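Research > Working Papers > Automation and Work > Section 4

Overview Methods Findings References Download

4. Changes in Task Content at the Hernumik Packing Site

4.1 From packing to demonstrating
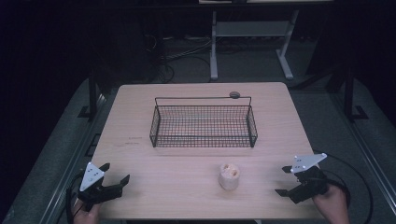
Figure 4. Demonstration station with a wire basket and a filled white container on the tabletop. The operator holds a gripper in each hand.

Poto, in a written response to the draft of this section, objected that the term "demonstration" hides the fact that the work is still packing, done with the same judgment and at a slower pace, and asked that it be described and graded as such. The authors accept the first part of this objection. The question of grading is taken up in Section 4.3.

Before the change, all staff on the light goods line packed by hand for the full shift. Under the arrangement introduced in August, part of each shift is spent at stations of the type shown in Figure 4, where operators handle goods with hand-held grippers in place of their fingers. The recorded movements are used to train the robot arms that Ultuletti supplies to the site. During the study period the stations produced 3441 recordings, of which 2679 were accepted for training. The remainder were rejected at review, most often for incomplete placement or for hesitation in the middle of a movement.

Operators described the grippers as tiring in the first days and ordinary after that. Several noted that loosely filled open containers demanded more care than closed boxes of the same size, as the jaws give the hand little sense of how firmly a wall is being pressed. Experienced packers had developed small habits for such goods over many years, among them a short pause after contact and a slight tilt on release. Few of these habits appeared in the written work instructions. They entered the training material only when an operator who had them was assigned to record.

This has a direct effect on who is valued on the line. Speed was formerly the main basis for assignment, and daily output was posted by team. At the stations, a fast operator whose movements vary from one attempt to the next has more recordings rejected than a slower operator who is consistent. Two of the quickest packers at the site asked to be returned to the manual line within a month. Others, including staff who had been moved to lighter duties on account of wrist or shoulder complaints, applied to stay.

4.2 Supervision and pace

Supervisors reported that their own work changed more than they had expected. Under the earlier system a supervisor walked the line and corrected problems as they came up. Recordings are reviewed afterward on a screen, and the operator may learn of a rejection only on the following day. In interviews, operators said that late feedback was the least satisfactory part of the new arrangement. Some had repeated the same fault through a whole session without knowing it.

Management at first set a quota of 300 recordings per team per week. The quota was withdrawn after reviewers found that operators were choosing the easiest goods in order to reach it. Teams now receive a list of goods for each session, and the order of the list is fixed in advance.

4.3 Grading and pay

The site agreement, known as the Magagula scheme, has seven pay grades, and none of them mentions recording work. Station hours are paid at the operator's existing grade, with no supplement. Staff representatives have argued that an operator who supplies the movements on which a machine is trained performs a teaching function and should be paid at the rate for trainers. Management holds that the work requires no qualification beyond the packing grade.

The interviews suggest that pay is only part of the matter. Operators asked repeatedly how long recordings would be kept, whether they could be used at other sites, and what would become of the manual line once the arms were in regular use. Written answers had been given to the first question only when the study closed. A revised text of the scheme was circulated to staff on Wed 6 May, and its provisions on recording work are examined in Section 5.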